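4.2 Does the starting state of a garment matter?

Most advice on folding laundry begins with a shirt already lying flat, sleeves out, front side down. We doubt this tells us much about folding at home. The well-known time savings reported for the Prudia method come from trials of this kind, and Iyer's later review repeats them without asking who smoothed the shirts first. If the smoothing takes longer than the folding, a faster fold is worth very little.

Our log covers 1046 folds of short-sleeved shirts. For 200 of them we also noted the time at which the shirt was first flat enough to fold. We dropped 3 of these entries where the two times had been written in the wrong order. The remainder do not support the claim that the choice of fold is what slows people down. Differences between the Prudia fold and the plain fold in thirds were small, and they changed direction depending on who was folding. We would not build a recommendation on them.

Iker argues that a soft covering on the table helps because the cloth does not slide. That may be so, but the claim rests on the impressions of the people folding, and we found no sign of it in our times. Wael Saber, who read an early draft, pointed out that a covering which stops cloth from sliding might also make creases harder to push out. We cannot rule out either effect.

Figure 3. Starting state of a T-shirt on the covered table.

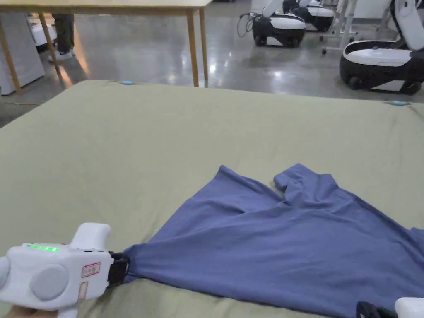
Flatness is a poor word for what has to be reached before the first fold. The Cledometti scale gives a garment one score for its whole surface, as if the creases were spread evenly. The shirt in Figure 3 shows why we distrust that score: the cloth is bunched into soft ridges, but one sleeve is also lifted and twisted into a lump, and one corner is drawn to a tight point. A single number hides that difference. We therefore scored sleeves and body separately, though we admit that our own scale has not been tested outside this study.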